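3.2 What people keep by the door

We had expected, going in, that the entryway would be the dullest part of the home diaries, and it is a pleasure to report how wrong we were. Of the 3,663 entries our households in Samham sent us, a surprising share dealt with the few feet of floor just inside the front door - who leaves what there, who trips over it, and who finally gives in and moves it. Shoes came up more than anything else, well ahead of keys, mail and umbrellas. One mother of three wrote nearly a full page on a single pair of sandals that traveled from the mat to the stairs to the kitchen table and back again over the course of a week.
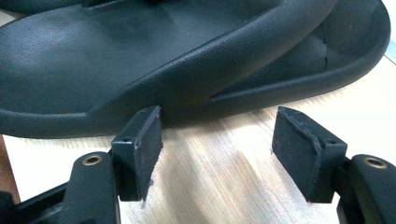
Figure 5. Black sandal with a raised rim around the footbed, lying on its side on a tabletop.

As in the earlier Hailu study, we sorted entries by the kind of room the item ended up in, and then by whether the writer seemed to mind. The second step was much the harder of the two. People are kind about the habits of those they live with, at least on paper, and a phrase like "there they were again" can be fond or furious depending on the day. Where the two readers could not agree, the entry was set aside, and we came back to those 37 entries together at the end of September with a fresh pot of coffee and a good deal more patience.

Tables and desks deserve a word of their own. Many writers spoke of a clear surface as something they owed to the rest of the household, and were quick to say when it had last been clear and whose turn it was to see to it. In the apartments on the Bundeo side of town, where one table often has to do for meals, homework and bills, this came up far more often than in the larger houses.
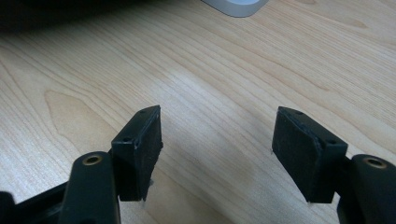 By Catríona Heffernan | Posted 9/9/19

Shared tables also brought out the longest entries, and some of the most generous. We had asked for a few lines a day and were now and then sent a small essay, which we read with great enjoyment and coded as best we could. Length alone told us little about how strongly a writer felt, so we did not use it as a measure, though we did look at whether the same item was named on more than one day. Repeated items are taken up in the next section, along with the notes from the follow-up visits.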